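Open day at the Baltby workshops: notes on the bench rooms

The Baltby building opens its ground floor once a year, in August, and the route takes in the paint store, the small-parts room and the two bench rooms behind it. I went mainly for the bench rooms. Our own at Stelley are due for new worktops, and I wanted to see how a white surface holds up in daily use and how other people mark out positions on it.

Visitors are taken through in small groups. Afroza Haque led ours, starting at 10:40 with the paint store. The store is tidy and well ventilated, and I have nothing to add to the printed sheet on it. The small-parts room has shallow drawers, labeled on the front edge and again inside, so a drawer left open can still be read from above. We should copy that.

The second bench room is the one with the block table. The task set up there is simple: colored cubes start at separate positions, and they are to be brought together as a stack on a marked square. The cubes measure 40 mm on the edge. They were cut at Baltby from offcuts and given 2 coats of color, with a light sanding between coats.

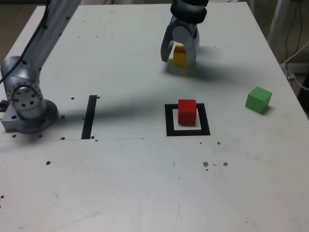
Marking out on a shared table is usually done with paint, scribed lines or tape. Paint wears and cannot be moved, and scribed lines fill with dirt. Baltby uses black tape throughout. The square in the middle of the table is an outline only, with the white surface left bare inside, and a separate strip runs front to back to the left of it. With the red cube standing inside the outline and the yellow and green ones outside it, the layout can be read at a glance from across the room. The red cube sits toward the back of the square, and the outline is large enough to allow that. I asked whether a cube has to be centered. Haque said no, any position fully inside the tape is accepted.

The tape is a matte cloth type. It is replaced when the corners begin to lift, and adhesive residue is taken off with mineral spirits before new tape goes down. A card template is kept in a drawer under the bench so that each new square matches the last. At Stelley we have always measured ours again with a ruler, and the results have drifted.

A stack of 3 is the finished state. Order matters on the record sheet: red at the bottom, then yellow, then green. No adhesive or locating pin is used, so the stack depends entirely on the cut of the faces. 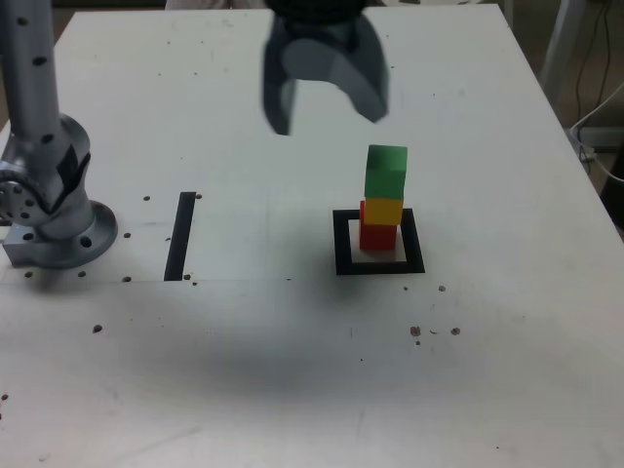
Red, yellow and green wooden cubes stacked inside the taped square.

I spent some time asking about the cutting. The offcuts are squared on two adjoining faces first, and the remaining faces are taken from those. End grain takes up more color than the sides, so the first coat on those faces is thinned. Edges are eased very slightly with fine paper. Too much easing reduces the contact area and makes the upper cubes rock – a fault in their first batch, which has been kept for painting trials. Sang, the supplier of our current set, rounds the edges heavily, and I now think this accounts for most of our trouble with stacks of more than two.

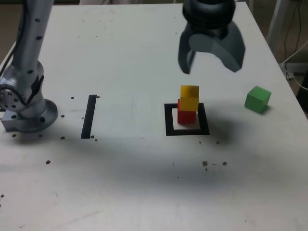
Tolerance in a stack is cumulative, and an offset at one level uses up part of the margin available to the next. Baltby does not ask for flush sides. Two cubes up, with the green one still on the table to the right of the square, the yellow was visibly shifted over the red and the pair was standing without trouble. Their working rule is that an upper cube may overhang by up to a quarter of its edge. We have been holding people to flush sides at Stelley – an unnecessary requirement, in my view, and a slow one.

The worktop itself is a white-faced board, wiped down at the end of each day. Holes from old fixtures are left open. I would fill ours, as open holes collect dust and are hard to clean. Gray scuffing is treated as normal wear, and the board is turned over when it becomes distracting.
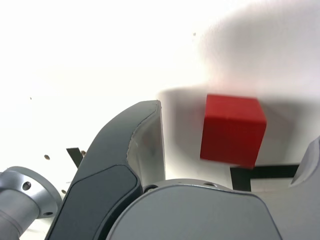
White was chosen for contrast, and it does have costs. Under strong light the surface glares, and every bit of debris shows. Brown specks were easy to pick out on the bright area near the red cube, and on a mid-gray board I doubt I would have noticed them. Whether that counts for or against white depends on how often a table is swept. The black tape keeps its edge even where the surface is brightest. The board at Plavden, which I saw last year, is pale green with dark blue tape, and the lines there were harder to follow at a distance.

Lighting in the room comes from ceiling panels and a window. There is a blind, and I would want one too. Soft shadows fell over parts of the table, and these could be confused with tape only by someone working very quickly.

Points to take up at Stelley: a card template for the square, tape in matte black, cubes recut with lightly eased edges, and the overhang rule written on the record sheet. Budget for the first 100 cubes is on the separate sheet. Haque has offered to send a copy of the cutting notes, and I will circulate them when they arrive.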